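Weekend and Evening Kitchen Assistants wanted, plus people for our tasting panel

Trumell Food Hall, lower end of Dabbas Road
Posted April 10, 2024

Two things on this page so please read to the right bit. First part is the paid job. Second part is the tasting panel, which is a one-off and pays a flat fee. You can go for both.

PART ONE: KITCHEN ASSISTANT (evenings and weekends)

Ref: 1645

We run the hot counter, the soup bar and the bakery bench at Trumell. Busy from Thursday on, mad on Saturdays. Two of our assistants are off to college and we need to fill the gaps quickly.

What you'd be doing:

Peeling, chopping, weighing out. A lot of onions.
Keeping the soup bar topped up and wiped down.
Pot wash. Everybody does pot wash, including the head cook.
Taking in deliveries and putting them away in date order.
Cashing up the small till now and then, once you've been shown.
Close down and mop through at the end of the night.

Hours are 16 to 24 a week depending on the time of year. Evenings start at 4.45pm (the rota prints it as 1645, don't let that confuse you with the job ref) and finish when the floor's done, normally before ten. Saturdays are a full day. Sundays one in three. We put the rota up two weeks ahead and try hard not to mess with it.

Pay is above the legal minimum and goes up after your trial period. Exact rate depends on age and experience, we'll tell you on the phone before you bother coming in. Tips from the counter are split by hours worked and go in with your wages. Meal on every shift. Whites and apron provided and washed. Shoes you sort out yourself, but we pay you back up to 50 pounds on production of a receipt.

What we need from you:

Aged 18 or over, sorry, late finishes and the slicer.
Able to stand for a whole shift and lift a sack of spuds.
Food hygiene certificate is nice. If you haven't got one we put you through it in your first month, paid.
Reasonable English, spoken more than written.
Turn up. Ring if you can't.

No kitchen experience needed. Some of our best people came from shops, care work, a garden centre. If you've been out of work a while, for whatever reason, say so or don't, it makes no differnce to us.

Not suitable if you have a serious nut or sesame allergy. Both are out on the bakery bench all day and we can't promise to keep you clear of them. Also no smoking or vaping on the loading side.

Getting here: the Zamlow bus stops outside, last one back is after we close. Free bike shed, ask for the code. Staff parking is very tight on a Saturday, please don't rely on it.
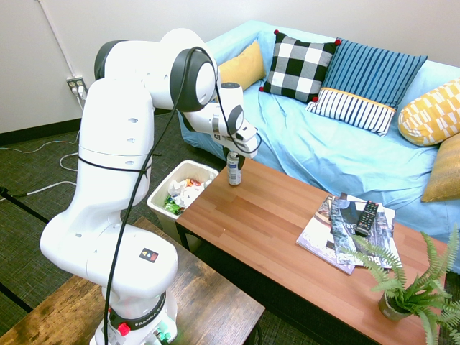
White arm on its base, marked FRANKA.

PART TWO: TASTING PANEL, PEOPLE WANTED

Ref: 2518

We are changing the soups and the savoury pastries for the autumn and we want normal people to try them before we print the menus. No foodies needed. If you eat lunch, you'll do.

We want 50 people in all, spread over four sessions. You come to one session only. It takes an hour and a half, sometimes a bit less. You'll get small portions of eight or nine things, water and plain crackers in between, and a sheet to fill in for each one. Too salty, too thin, would you pay for it, that sort of thing. There's a box at the bottom for anything else and we do read it.

Fee: a 25 pound voucher for the food hall, handed over at the end. Vouchers last a year and can be used at any counter, including the fish.

Who can take part:

Anyone 18 or over living in Zamlow, Custia or nearby.
We'd like a good mix of ages. Over 60s especially, we were short last time.
Vegetarians very welcome, tick the box. Vegan session is on its own date.
Please don't apply if you work for another food business or have a close relative who does.

Who can't, and this bit is important: anyone with an allergy to nuts, sesame, milk, egg, celery or shellfish. Coeliacs too, sorry. Everything is made in the one kitchen. If you're not sure, ring us first. We'll ask again on the day and you'll sign to say you've read the ingredients list.

On the day please don't wear strong perfume or aftershave. Don't eat for an hour beforehand. Coffee is fine up to half an hour before. No children in the session, we've nowhere to put them.

The sheets have a number on them and not your name. We keep your phone number until the vouchers are given out, then it gets deleted unless you've ticked to be asked again. Results go to the kitchen and the people who do our menus. New menu starts in October and will be up by the door.

Sessions are upstairs. There's a lift but it's slow, allow five minutes. Step-free from the Dabbas Road side only, the market side has three steps and no rail.

HOW TO APPLY

For the job: short note with your name, phone number, which days you can do and anything you've done before. CV if you have one, no need to write one specially. Put ref 1645 at the top. Hand it in at the bakery bench or use the form on the jobs page.

We ring everyone we want to meet. Then a chat, twenty minutes, and a trial shift of three hours, paid in full whether or not you get the job. If you haven't heard in two weeks it's a no this time, though we do keep notes for six months and have gone back to people.

For the panel: use the form on the tasting page, ref 2518, and pick your first and second choice of session. Places go in order but we do hold a few back to get the ages right. You'll get a text either way. If you can't make it after all, please tell us, there's always a reserve list.

Need the form in large print or want to do it over the phone? Ask at the customer desk, any day before 4pm. If you need changes made for the interview or the trial shift, tell us when we ring and we'll sort what we can.

Please don't phone the kitchen direct, they wont pick up during service.

Agencies, no thank you.

Job stays open until filled. Panel form closes when all places and the reserve list are full.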